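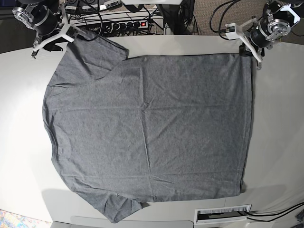
발표자 노트: 반소매 티셔츠 접기 작업의 표준화

공유 인쇄 목차 이전 발표 다음 발표

이 사이트는 쿠키를 사용합니다. 계속 이용하시면 쿠키 사용에 동의하는 것으로 간주합니다. [동의] [설정]

슬라이드 1. 범위
- 대상은 면 반소매 티셔츠. 셔츠, 니트, 후드는 다루지 않음.
- Firstead 반품 검수장의 접기 공정 기준. 포장 규격은 Ollura 규격서를 따름.
- 인사는 짧게. 공정 도면을 제공한 Harish Kurup 씨 이름은 여기서 언급할 것.

슬라이드 2. 펼침 상태
- 접기 품질은 첫 접기 전에 대부분 결정됨. 이 문장은 천천히 읽을 것.
- 옷을 옆으로 눕혀 목둘레가 왼쪽, 밑단이 오른쪽에 오게 놓음. 몸판은 직사각형에 가깝게 펴짐.
- 화면의 회색 멜란지 티셔츠를 가리키며 설명. 몸판 가운데에 희미한 세로 선이 있고, 중앙과 아래쪽에 얕은 가로 물결이 남아 있음.
- 아래쪽 소매는 작업대 앞 가장자리 너머로 약간 늘어져 있음. 우리 기준에서는 접기 전에 상판 위로 올려야 함.
- 흰 상판에서는 회색 원단의 윤곽이 잘 구분됨. 흰 티셔츠는 별도 상판을 권장.

슬라이드 3. 주름 판정
- 얕은 물결: 손바닥으로 중심에서 바깥쪽으로 한 번 밀고 진행.
- 꺾인 주름: 진행하지 않음. 양쪽 모서리를 잡고 밑단 방향으로 당긴 뒤 다시 놓음.
- 재펼침은 최대 2회. 그래도 남으면 스팀 공정으로 보냄.
- 면 원단의 잔주름은 불량으로 기록하지 않음. Vimala Shenoy 씨가 지난 검토에서 지적한 항목이며 규격서에 반영됨.

슬라이드 4. 접기 순서
1) 앞판이 아래로 가게 놓고 어깨 솔기를 맞춤.
2) 한쪽 옆선을 몸판 안으로 접고 소매를 되접음.
3) 반대쪽도 같은 폭으로 접음.
4) 밑단을 목둘레 쪽으로 올려 반으로 접음.
5) 한 번 더 접고 앞판이 위로 오게 뒤집음.
- 2)와 3)의 폭이 다르면 완성품이 한쪽으로 기울어짐. 접기판을 쓰는 작업장은 판의 중심선을 기준으로 할 것.

슬라이드 5. 3월 시험 결과
- 시험 수량 894벌. 이 중 304벌은 첫 펼침에서 소매 위치를 수정함.
- 수정 사유는 소매가 상판 밖으로 나간 경우와 몸판 밑으로 말린 경우 2가지로 분류. 사유별 비율은 집계가 끝나지 않았으므로 말하지 않음.
- 원단 중량별 비교는 Amanuel Beyene 씨 발표로 넘김.

질의응답 대비
- 상판 크기 질문: 소매를 편 상태의 전체 폭이 들어가야 함. Poduval 작업장은 상판 폭이 부족해 소매를 먼저 접는 순서를 씀.
- 세탁 직후 접기 질문: 완전 건조 후에만 적용.
- 프린트 제품 질문: 인쇄면끼리 닿는 접기는 피하고 간지를 사용. 간지 규격은 Dukitz 부록 참조.

문의: Ilari Väisänen, 발표 자료 담당 | 무단 전재 금지 | 맨 위로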